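Search this site
Enter keywords Go

Workshop notebook, lamp bench
Mar 23, 2018

Continued from the last entry. The subject is still the clay lamps for the Irkumstead lantern evening, which we hold in October as every year. I write it now so that we don't start late again.

Batch from Harawira clay: 30 lamps made, all of the small size with pinched mouth. After firing, 3 had a crack from the mouth to the foot. I put them aside and will not repair them. The others were filled with water and left on newspaper overnight. Most of them made a damp ring on the paper. So the clay is still too open for oil, and the wax inside which Darlene proposed is worth a test.

Darlene Carrier asked again if we should follow the old shape from her grandmother's village or the one we sold last time. The old shape has a flat bottom and a longer lip. It is slower to make, but the wick lies better and the flame stays away from the hand. I prefer the old one.
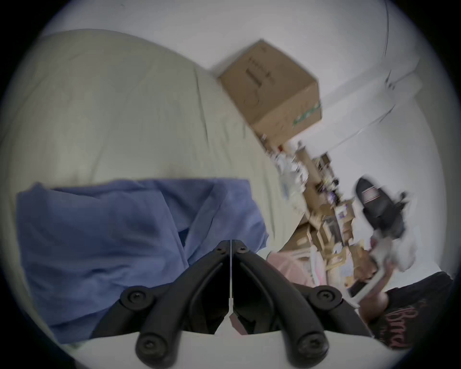 Wicks. I tried cotton twisted from two strands and from four. Two strands burn clean but go out when the door is opened. Four strands smoke a little at the beginning and then are steady. I cut them a finger's length and let them stay in the oil for a while before lighting. To do: try three strands, I forgot it.

Oil. Mustard oil smells strong in a closed room, some people like this because it smells like the feast at home. Sunflower oil is cheaper and has almost no smell. For the children's table I would take only sunflower.

The story cards: the text from Sarnus came back with corrections. They want the card to say that the lamps show the way home to those who are travelling, and to leave out the part about the king. I don't agree fully – the children always ask about the king. Maybe one line about him can stay. To discuss with Darlene before we print.

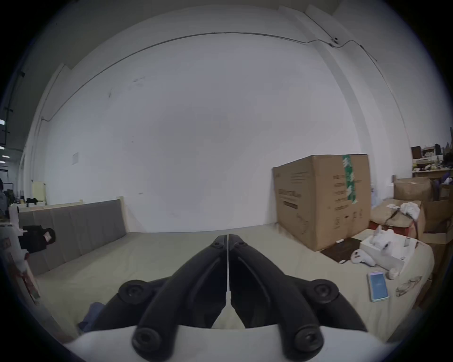 Quantity. Last time we put out 396 lamps along the path and it looked thin near the bridge. The Grustia people want the double row on both sides, and their drawing comes to 1617. I don't see how we make so many by hand. Possible way: clay lamps at the gate and the steps, and glass jars with small candles for the rest. From a distance the light is the same.

Paint: the white slip came off on my fingers after drying. More glue, or no white at all. The red one holds well.

Next:
– wax test on six lamps, same oil, same wick
– ask Harawira for the price of the finer clay
– write the line about the king
– find the box with the old stamps, I believe it is under the glaze shelf

Contact | Copyright Irkumstead Lamp Workshop | Back to top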